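Packaging store notebook
21 August 2014

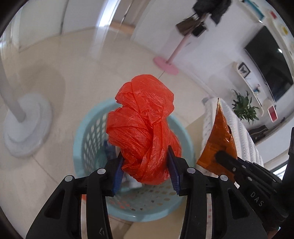
Carried on with the film and bag sort from where Jeptoo Langat left it. The big cupboard by the sink is done, the drawers under the bench are not. I am keeping to her order: carrier-type bags first, then packets and wrappers, then anything stiff. Paper goes in the tray by the door whatever size it is.

The round blue basket is the one for the bench. It has holes in the sides, so crumbs and grit drop through and have to be swept up afterwards. I put newspaper under it for the second half of the morning and will leave it there.

Red bags. These are thin and they crease badly. Once a bag has been bunched up it keeps the shape and takes up far more room than it should, so the old way of stuffing one inside another has filled a whole drawer with very little plastic. Tried three ways of storing them:

Flat, pressed by hand, stacked. Neat for an hour, then the stack slides. Needs a weight on top and the weight gets borrowed.

Rolled from the closed end with the handles left out. Good. Slow if the bag is badly twisted, as you have to find the corners first.

Folded into a triangle. Looks tidy, comes undone in the drawer. Jeptoo likes these and has done a shoebox of them. I have left her box alone.

Going with rolled. A strip of paper round each one, bag type in pencil.

Glossy packets. The shiny ones do not want to stay folded at all. They go upright in the narrow bin, open end up, after a wipe. If there is anything oily inside they go out, no second chances. I washed two last week and the smell was still in the cupboard this morning.

Stock book. Gultico's delivery note from May says 4000 small clear bags. The shelf card says 1368 left. I did not recount, only checked that the opened carton is the one the card refers to, and it is. The unopened cartons behind it are the Erov ones and have their own card, which somebody has written on in green and I cannot read. Ask.

Ruslow samples: 21 on the list, all in the flat file, but the labels on the last few have dropped off and are loose in the bottom. Matched them by thickness with the gauge. One pair came out the same, so I have put both back together in one sleeve with both labels and a question mark. Dmytriv may still have the original sheet, will write and ask for a copy.

Gauge was reading high first thing. Cleaned the faces with a bit of lint-free cloth, zeroed it, and did the check strip again. Fine after that. Somebody is putting it away closed tight. It should be left with a small gap.

Drawers under the bench, quick look only:
Top: string, ties, broken tape dispenser.
Middle: carriers, mixed colours, all balled up.
Bottom: stuck. Something has got over the back and is jamming the runner. Did not force it.

Shelf space. With the reds rolled I can get a dozen across the front of the wire shelf and a second row behind. That frees the left side of the cupboard for the Erov cartons, which are on the floor at present and in the way of the mop. I would sooner move them before the floor is next washed.

Tape: down to the last two rolls of the wide brown. Order 12. The narrow stuff from the other supplier splits along the edge and I would not get it again.

Static is a nuisance with the clear bags now the air is so dry in there. They cling to the sleeve and to each other and you end up taking three for one. Damp sponge in a saucer on the bench helped a bit. Tried it on the far side as well and noticed no difference.

To do next:
Finish the middle drawer, rolled, same paper strips.
Take the bottom drawer out from behind, needs the short screwdriver.
New label on the narrow bin, the old one says CORKS.
Write to Dmytriv.
Ask Jeptoo about the green writing, and whether she wants the shoebox kept separate or put in with the rest.
More newspaper.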